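Filed under: Sim / Data Collection / Faucet task

January 7, 2021

Back on the faucet demos. McIntyre wants the lever set finished before we touch the drawer stuff. Loaded the Bromar arm config, scripted policy v7 first, then teleop for whatever the script can't do. Script likes to come in too low, so I raised the approach height and reran.

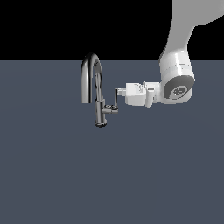

Side cam, fingertips near the lever.

Got 22 episodes saved to the Flandham share. Threw out 5 where the solver blew up and the wrist joint went past limits. Those are in /bad if anyone wants to look, dont train on them. Contact params are still the May ones, friction on the finger pads probably too high. Need to ask who changed the step size, my logs say one thing and the config says another.

Also wrote the reset check. It compares handle angle to the stored start pose and kills the episode if it's off.

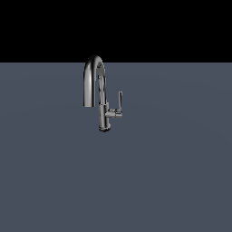
Goal labels are the annoying part. Right now success = handle angle past threshold, nothing about how it got there, so a hard bump counts the same as a clean push. For the image-only version I want reference views with no arm in them, same as this one with the lever upright and just the faucet on gray. Going to render one per handle angle, 10 angles to start, and store the angle in the file name so we stop arguing over the spreadsheet. Background stays plain for now. Randomizing textures later, seperate branch.

Wrist cam is next. Same 128 crop as the side view or the loader chokes. Main worry is how much of the picture the gripper takes up once it gets in close.
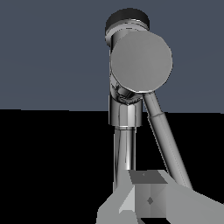
Tyson Lemieux thinks we should record both cameras every time and decide at training what to drop, disk is cheap and rerunning the demos isn't. He'd also keep the failed grabs, tagged, so the model gets to see what a miss looks like. Fine with the first part. On the misses I'd want a flag in the header before any go in, the Grodthorpe set got mixed up exactly that way.

To do:
- header flag for failures
- lower pad friction, rerun 5 and compare
- both cams on by default
- fix step size mismatch (!!)

Leaving the batch job running overnight.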